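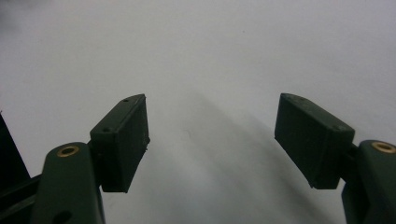 Vilela is a set of short recordings of household surfaces being cleared, wiped and set up again: kitchen counters, desks, a changing table, two dining tables and the tops of some low cabinets. The recordings were made in 46 homes and sorted by surface. A good share of them begin or end on a bare surface, and those stretches are kept. A plain white surface with a soft gray shadow running across it and one tiny dark speck is labeled "clear" in the surface notes, the same as a spotless one. Specks, faint marks and shadows do not count as objects.

Status
Version 5, updated 25th March. Version 4 is still available but its desk labels have errors and should not be used for new work.

What is in the folders
counters – kitchen counters and islands, before and after meals
desks – home office desks, school desks, one sewing table
tables – dining and coffee tables
cabinets – tops of low cabinets, including bathroom ones
notes – one text file per recording
lists – the split lists and the word list for object names

The changing table is filed under cabinets. It was moved there in version 3 and the old file names were left alone.

Surface notes
Each notes file has a line for the state of the surface at the start and another for the end. The state is one of these:
clear – nothing resting on the surface
partly clear – some objects, with open space to put something down
full – no open space big enough for a dinner plate
unknown – the surface can't be seen well enough to say

Crumbs were a problem. In the Rerorari homes, annotators were told to call a counter with crumbs "partly clear", while the Skostari group called it "clear". We went with the second reading and relabeled the first group. If a pile of crumbs is big enough to need sweeping up, it goes in the remarks line as "crumbs, pile". The state stays the same.

A placemat or tablecloth is part of the surface. A folded dish towel is an object. A towel spread flat under drying dishes is also an object, and so is the dish rack.

Material and color
Color is written in one plain word: white, gray, black, brown, other. Material is filled in only where the household told us what it was. We stopped guessing after version 2, when the same countertop had been entered as stone in one file and tile in another. Blank means not told.

Tasks
Clearing is moving everything off a surface to where it belongs. Wiping starts after clearing, with a damp cloth or a paper towel. Setting up is putting back the things that live there, such as the fruit bowl or the desk lamp. People were asked to do this the way they normally would. Several stacked everything on a chair and put it back later – these are tagged "parked".

Known gaps
Only 10 homes have a glass table, and the state labels for those are less reliable. Evening recordings are rare outside the kitchen. There are 21 recordings with no end state; they are listed in lists/no_end.txt and left out of the splits. Outdoor tables are not covered at all.

Use
Free for research and teaching under the Arkus terms, included in the top folder. Please don't try to work out which homes took part. If you find mail or a document that can be read on a desk, send us the file name and we will pull the recording.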